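3.2 Household measures and reported serve size

Participants in the Tronness arm recorded cooked rice, oats and lentils by household measure for 4 weeks. Of the 338 diaries returned, most gave amounts in cups or spoons, and a smaller group used words such as "handful" or "small bowl". We coded these terms using the scheme set out by Nguyen and Romier, with one change: a handful was recorded as its own unit and was not converted to a part cup.

The conversion matters because cup sizes differ between the two countries in the study. The Australian metric cup holds 250 mL. Several Canadian households also owned older cups of a different volume, and diaries rarely said which had been used. Where the cup was not named, we left the entry in the person's own units and flagged it.

Dry and cooked amounts were a second source of error. A person who measures rice before cooking and a person who measures it on the plate may write down the same figure for very different meals. The diary form asked for this in a tick box, but 200 entries had no box ticked.
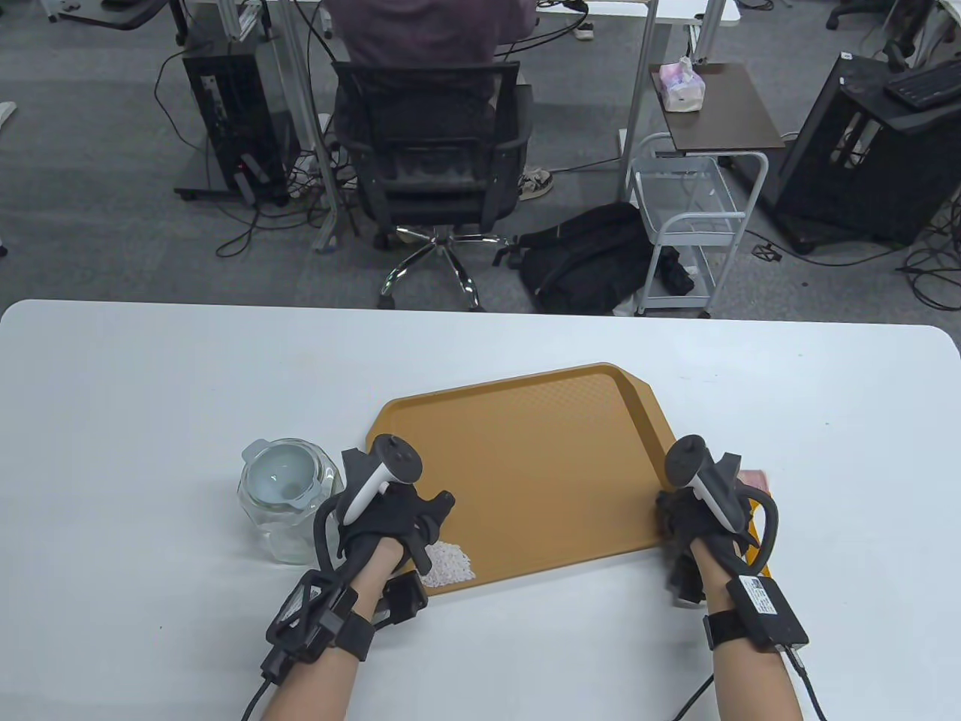

Figure 3. Small heap of white grains beside a mustard-orange tray, with a glass jar to the left.

Entries with no box ticked were treated as cooked if the meal was eaten at home on the same day, and otherwise left out. Riet Wuyts checked the coding against the original forms and settled disagreements between coders. The Varent arm used a revised form with the question moved to the top of the page, and its results are given in the next section.

Contact the authors | Copyright the authors | Back to top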